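3.2 Aufbewahrung im Schlafraum

Für die Untersuchung wurden die Haushalte in der Siedlung Rastside gebeten, die Aufbewahrung ihrer Kleidung und Bettwäsche in jedem Raum getrennt anzugeben.

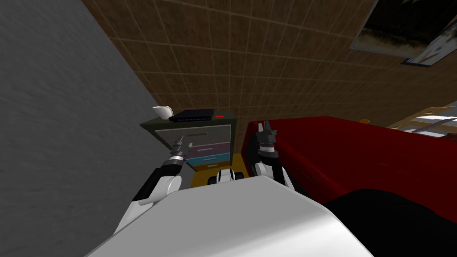
Abb. 4: Kleine Kommode und rotes Bett in einer Raumecke (Computersimulation).

Der Schlafraum wird in der Literatur zum Wohnen oft nur nach seiner Fläche beurteilt. Für den Alltag der Bewohner ist aber auch wichtig, wie viel Stauraum vom Bett aus erreichbar ist. In unserer Befragung haben 198 Haushalte den Fragebogen vollständig ausgefüllt, insgesamt wurden 1.490 Möbelstücke erfasst. Die Angaben wurden im Juni erhoben und danach mit den Grundrissen der Wohnungen verglichen.

Die Kommode wird von den Befragten vor allem für Unterwäsche, Strümpfe und Bettwäsche benutzt. Mäntel und lange Kleider befinden sich dagegen meistens in einem Schrank, der in vielen Fällen im Flur steht. Diese Trennung ist in den kleinen Wohnungen stärker als in den großen. Wir erklären sie damit, dass ein hoher Schrank neben dem Bett als störend empfunden wird – mehrere Personen schrieben das in das freie Feld am Ende des Bogens.

Ein zweites Ergebnis betrifft den Abstand zwischen Bett und Kommode. In nahezu 30 Prozent der Haushalte kann die unterste Schublade nach eigener Angabe nicht ganz geöffnet werden, weil das Bett zu nahe steht. Gumede beschreibt für ältere Mietwohnungen eine ähnliche Situation, hat jedoch nur Wohnungen mit zwei Zimmern berücksichtigt. Ein direkter Vergleich ist deshalb nur mit Vorsicht möglich.

Für 16 Haushalte lagen keine brauchbaren Grundrisse vor. Sie gehören nicht zu den oben genannten Haushalten und wurden in der Auswertung nicht berücksichtigt. Die Wohnungen im Abschnitt Tillon haben schräge Decken und werden in Abschnitt 3.3 gesondert behandelt.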